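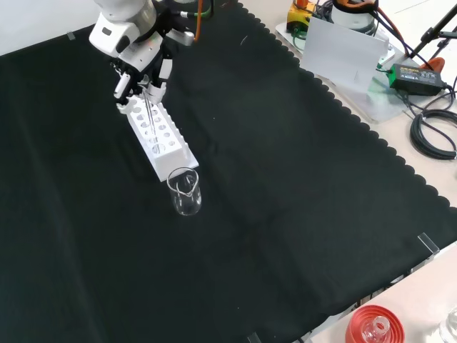
Photo: Alina Filip / Plotwood

Brinero was a photo and short message sharing service, run by the firm Vedia. Best known for the December storm, when people along the coast used it to post pictures of flooded streets, fallen trees and closed roads. Shut to new posts on 2019-05-26.

Background

Started as a side project, at first for sharing bus delays. Users could post one picture and a line of text, 65 characters at most. No private messages. Posts were sorted by place, newest at the top – no other order was offered. Growth was slow and mostly local.

The December storm

Power went out in the harbour towns on the first evening. Mobile signal held in most places, and posts climbed to 700 a minute at the peak. Most showed high water near the sea wall. Others were older pictures passed off as new, including a shot of a sunken ferry taken years before. Vedia removed 624 posts over the next two days, and its list of removed pictures was later published in full.

The local council put its road closures on the service too, allthough late. Some residents complained that shelter adresses got buried under pictures of the sea.

Later changes

A "checked" label came in after the storm, given by hand. An automatic checker called Vlad followed, but was switched off after 2 weeks – it kept flagging ordinary rain. Place pages got a fixed box at the top for official notices.

Closure

Old posts stayed readable for a year. Users could download their own pictures, not the replies.

See also

Storm reporting
Place-based feeds
Plotwood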